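Getting a tea smell out of a travel cup (and is lemon syrup to blame?)

Posted by Wevudel on Jan 5, 2025
2 min read · 54 comments · 33 shares

So I have a dark gray cup that I love more than is reasonable, and for the last couple of weeks everything I drink from it tastes like old Earl Grey. Coffee tastes like Earl Grey. Plain water tastes like Earl Grey! I wash it every night with regular dish soap and hot water, and I let it dry upside down on the rack. My sister thinks it's the homemade lemon syrup I've been adding (sugar, lemon juice, a little peel, simmered until the sugar's gone), and she says the oil from the peel sticks to everything. I've already tried leaving it in the freezer overnight, which I read somewhere, and all I got was a very cold cup that smelled like tea. Is there something that works, or do I give up and buy a new one?

11 replies, showing top 3

Ruaridh Munro
Don't buy a new one yet! I went through this with two cups and a thermos last winter. Your sister is half right, I think. Peel oil does hang around, but the brown film tea leaves behind is the bigger problem, and dish soap barely touches it. Put a heaping spoonful of baking soda in the cup, fill it to the rim with hot water (hot from the kettle is fine if the cup is made for hot drinks, otherwise use the tap) and leave it overnight. In the morning scrub the inside with a bottle brush, paying attention to the spot right under the rim, then rinse it a few times.

If it has a lid with a rubber ring, pull the ring out and soak it separately. Mine was disgusting under there. I'd washed that lid every day for a year and never once taken the ring off.
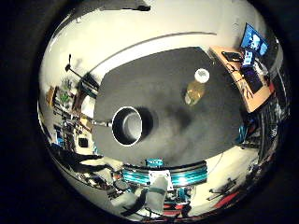 Other things worth a try, in the order I'd do them:

1. White vinegar and water, half and half, for an hour. Do it on a different day from the baking soda, they just cancel each other out if you mix them.

2. A denture tablet in warm water. Cheap, and it gets into corners a brush won't reach. Check that the packet doesn't warn you off whatever your cup is made of.

3. Air. Leave it right side up on a windowsill for two days with the lid off. Drying upside down on a flat surface traps the damp, so prop it at an angle if you can.

For the syrup, strain the peel out before you bottle it and keep it in the fridge.

14 people found this helpful

Esel
just get a second cup and keep one for tea only. thats what we do at my house

Tennant
Seconding the denture tablet, although I leave mine in longer than it says, maybe three hours. One thing I'd add is don't use bleach, my old roommate did and we could taste it for a week. Also does your lemon syrup have honey in it? I had a batch with honey that left a sticky ring no matter what.

Wevudel
No honey, just sugar! Did the baking soda last night and it's a lot better, still a tiny whiff from the lid. Ring is soaking now.

Share · Save · Follow this thread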